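Stoketer Pictures Sets May Release for "Weldu," and Asks You to Ignore the Hype

No talking animals, no celebrity voices, and no claim that it will change your life

Stoketer Pictures will open "Weldu," the second feature from writer and director Bezawit Araya, in theaters this May. The live-action drama runs without a single computer-made shot, a fact the company mentions once, in this sentence, and does not intend to put on the poster.

The film follows a retired projectionist who is hired to check old reels for a streaming service called Prusance and starts to suspect that the service has no plan to show any of them. It was shot in 4 weeks with a cast made up mostly of stage actors.

Readers of movie press releases will know what usually comes next. A film is "long awaited," though few people knew it was being made. It is "a love letter" to something. Araya has asked that neither phrase be used, and Stoketer has agreed, with some grumbling from the sales side.

"I have read a lot of these announcements and I don't believe most of them," said Araya. "Every family movie is for the whole family. Every drama is urgent. I made a film about a man who watches other films for a living and gets fed up. Some people will like it. My aunt thought it was slow."

The director is just as doubtful about test screenings. Stoketer held three of them and collected 341 comment cards. The cards disagreed on nearly everything, including whether the ending was happy. One round of notes asked for a dog. No dog was added, and the cut going to theaters is the one Araya turned in before the first screening - apart from a shorter title sequence, which she admits was too long.

Stoketer makes no forecast for ticket sales. The company's last release, "Hustia," was expected to do well and did not, and it was later found by a modest audience at home. Whether that makes it an overlooked film or just a cheap one to rent is a question the company leaves to others.

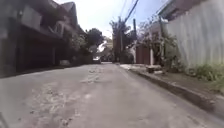
Photo: Stoketer Pictures

"Weldu" will open on 400 screens. There will be no early access weekend and no collector's cup. A preview with a question period is planned for the Sunday before opening, at 3 p.m., and Araya will take questions for as long as people have real ones. Guests who want to make a comment that is not a question are asked to keep it short.

Critics may request a screening link or a seat at a press showing. Stoketer does not ask reviewers to hold negative notices until opening day and will not quote single words from mixed reviews in its ads. It has done so in the past, and the reviewers noticed.

About Stoketer Pictures
Stoketer Pictures releases independent features to theaters and home video. Its films include "Hustia" and now "Weldu."

Press contact: Stoketer Pictures, Publicity Desk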